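Looking after a marble benchtop

Marble is softer than most people expect when they first have it put in. It scratches, it stains and it etches, and those are three different problems with three different fixes. Ours went in 8 years ago and has a few marks I could have avoided.

Everyday cleaning

Warm water and a small squirt of pH-neutral dish soap will do nearly everything. Wring the cloth out well, wipe, rinse the cloth, wipe again and dry with a tea towel. Soap left behind builds up into a dull film that shows more on dark stone than on white.

Leave the vinegar in the pantry. The same goes for lemon, bathroom spray and anything sold for removing limescale. Cream cleansers are too gritty.

Etching

An etch is a dull spot where acid has eaten into the polish. Wine, tomato, orange juice and soft drink will all do it within minutes. No amount of scrubbing will shift it, as the surface itself has changed. Light etches can be buffed with marble polishing powder and a damp felt pad. Work in small circles and keep the powder wet. Deep ones need a stonemason.

Oil stains

Oil leaves a darker patch. Mix bicarb soda with water to the thickness of peanut butter, spread it over the mark a bit wider than the stain, cover it with cling wrap and tape down the edges. Leave it a day, take off the wrap and let the paste dry out fully before lifting it with a plastic scraper. You may need to do it 2 or 3 times. Test it first in the corner behind the kettle.

Dyes and coloured paper

Strongly coloured paper is worth watching. Crepe paper, serviettes, gift bags and cheap envelopes can all bleed if they get wet, and the colour goes into the stone quickly. Keep the mail and the wrapping away from the sink. If some dye does get through on dark marble, use the bicarb paste again. Peroxide is often suggested, but it can lighten dark stone, so I don't use it on ours.
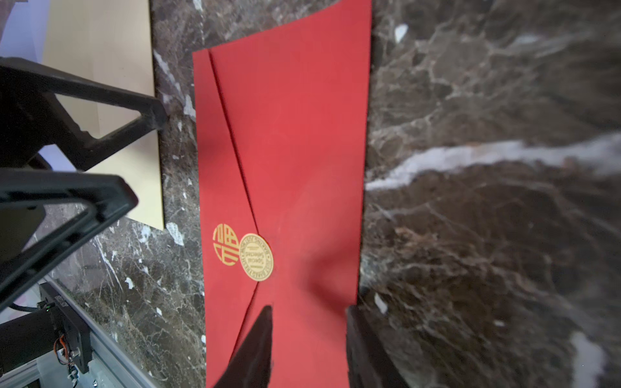 Lempi Rissanen

Sealing

A sealer slows stains down. It does nothing for etching. To see if yours is due, put a teaspoon of water on the stone and leave it for about 20 minutes. If the stone has gone darker underneath, it's time to reseal.

Clean the bench the night before and let it dry. Wipe the sealer on with a lint-free cloth, give it the time stated on the tin, then buff off every bit of the excess – dried sealer leaves a haze that is a nuisance to remove. I do ours in January when the windows can stay open.

Keep the tin for the name of the product. Changing brands halfway can leave a patchy finish.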